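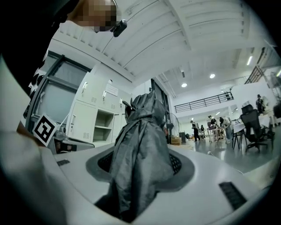
When the shared laundry at Vasconcelos House reopened in March, the residents' office at Basance received more mail about it than about any other part of the Flerkemthorpe site. Most of the letters concerned lockers. Several asked for longer hours, and one resident sent a two-page proposal on the subject of socks.

Yuzhen Lu, facilities manager for the building, has kept all of them. She agreed to speak with the residents' bulletin about how the room is run, what has changed, and what residents can expect over the winter.

"People treat the laundry as a small thing until it stops working," Lu said. "Then it is the only thing they want to talk to me about. I don't mind that. I would much sooner hear about it than find a note taped to a lid."

The laundry serves 120 apartments. In the year before the work it handled 1,915 booked loads. The following year, with the room closed for part of the time, that figure fell to 1,608. Lu does not regard the drop as a sign of falling demand. Many households made other arrangements during the closure, she said, and some were slow to come back.

"They had found a place in town, or they were going to a sister's house. You have to give people a reason to change their habits again. For us that meant longer hours and somewhere safe to leave a bag."

The lockers were the answer to the second point. Under the old arrangement, residents who could not wait for a cycle to finish left their bags on the floor or on top of the machines, and mix-ups were common. A locker may now be used for the length of a booking plus one hour. The open shelves are for detergent and empty baskets only, and nothing may be left on them overnight.

Simone Mendonça has worked in the room since before the closure. She opens it in the morning, checks the machines, and deals with most of the questions that residents bring in person. Asked what she would most like residents to do differently, she did not hesitate.

"Take one thing out at a time," she said. "Everyone wants to grab the whole load and pull. A sheet wraps itself around a shirt, the shirt has hold of a pair of trousers, and now you are pulling against all of it. Find a corner, lift it straight up, shake it, put it in the basket. Then the next one."

Pulling hard is also the main cause of damage to clothing, in her experience. She sees stretched collars and torn pocket linings, and now and then a zipper that has lost its teeth. She asks residents to close zippers and fasten hooks before a wash, and to turn dark clothes inside out.

"Dark things show everything," Mendonça said. "A tissue in one pocket and you will be picking at it all evening. I check my own pockets twice and I still get caught."

Jackets and bags with a coated or shiny surface call for more care. Mendonça recommends washing them alone or with one or two light items, on a gentle setting, with the care label read first. Some coated fabrics hold water, which can put a load badly off balance during the spin. If a machine begins to knock, residents should stop the cycle, wait for it to come to rest, and rearrange the contents by hand.

Overloading remains the most frequent fault recorded in the room's log. Lu said that the written guidance used to give a weight in pounds, which few residents had any means of checking. The new guidance asks them to leave enough space above the clothes for an open hand.

"I was skeptical when Simone suggested it," Lu said. "It seemed too simple to print. But the service calls went down, and I have stopped arguing."

The booking system, supplied by Urex, has had a less comfortable year. For the first weeks it released a slot if the resident had not signed in within five minutes, and a number of people arrived to find their time given away. The limit is now fifteen minutes. Lu acknowledged that the original setting was a mistake.

"It was my decision. I had in mind the people who book and never come. I was not thinking about someone on the top floor with a full bag and a child by the hand."

Residents without a phone or computer may still book in person with Mendonça, or by leaving a slip at the residents' office. Lu confirmed that there is no plan to end either arrangement.

On the question of unclaimed laundry, both women were firm. A finished load may be removed by the next user once ten minutes have passed, and should be placed in a clean basket with the booking number on top. It should not be folded, sorted, or moved into a dryer.

"People mean well," Mendonça said. "But there are wool sweaters that went into a dryer because a neighbor was being kind. I have had to stand there while they looked at the sweater."

Items found loose in the room are held for thirty days. Between the reopening and the end of the summer, 107 articles were handed in, a good share of them single socks. The proposal mentioned earlier called for a permanent board on which unmatched socks could be displayed. Lu has read it with interest — she described it as better argued than some contractor bids — but has not yet found a suitable wall. For the present, socks are kept in a box at the residents' office and may be looked through at any time during office hours.

Winter hours begin in November 2018. The room will open an hour later in the morning and close at the same time as before. Rubber seals and lint filters will be cleaned by staff at the end of each day, and residents are asked to wipe the rim of the opening after washing pet bedding or anything sandy. Lids should be left up when a machine is not in use, so that the drum can air.

Lu also hopes to settle the matter of late-night use, on which residents are divided. Households directly next to the laundry have asked for an earlier closing time. Shift workers have asked for a later one. A short survey will be delivered to every apartment, and she asked that it be returned even by those who rarely use the room.

"If I only hear from the two ends, I can only choose between the two ends," she said.

Mendonça had a further request, this one about detergent. The marked line on the cap is enough for a full load, she said, and half of it will do for a small one. Too much leaves a film on the fabric, and the usual response is to add still more the next time.

"Try it for two weeks," she said. "If your clothes are not clean, come and find me. I'm there from seven."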